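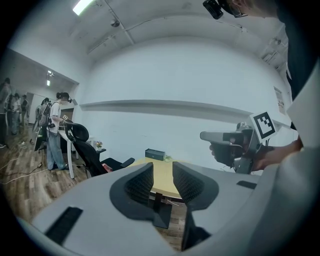

Figure 21.1 Two handheld grippers near a table with a box and a potted plant. The fingers are mechanical; the arms doing the lifting and reaching are still human.

Chapter 21
Chores

Clearing a table is a job we give to children, and we complain when they do it badly. Any complaint about a machine should start from the same place. Ask for the box to go on the shelf and the plant to stay where it is, and you have asked for quite a lot: find the box, tell it from the plant, get two fingers around it, lift without tipping, and stop when finished. A ten-year-old manages all of this while arguing.

Factories solved their half of the problem by cheating, and the cheating was very good engineering. If a part always arrives at the same spot, facing the same way, the arm doesn't have to know what a part is. Move the fixture two inches to the left and the arm will go on gripping air with complete confidence until somebody hits the button. Homes have no fixtures. They have chairs that were somewhere else on Tuesday.

In this chapter we follow one household task, clearing and resetting a small table, through three attempts. The first, by Torben Gerlach at Lillden, used a written program of 1695 lines, a good share of which dealt with mugs. The second came from Şengül Soylu's group at Karaca, who dropped the program and collected demonstrations instead, with people carrying grippers from object to object by hand. The third combined the two and inherited the bad habits of both.

Handheld grippers deserve a word here. A person holding one has to work with two stiff fingers, which is a humbling way to pick up a spoon - most beginners drop it. The dropping is useful. It shows which parts of a chore depend on having a hand, and which only need patience and a decent view of the table.

So, can machines do chores yet? Soylu's system cleared the table in 106 of its recorded trials, and Section 21.3 looks hard at the word "cleared." A table with everything pushed onto the floor is also clear. Gerlach's notes use the phrase "done, technically" often enough that we have given it an entry in the glossary.

Before reading on, pick a chore you did this morning and write down every step. Keep the list. You will be adding to it in Section 21.2, probably with some irritation.

21.1 What counts as finished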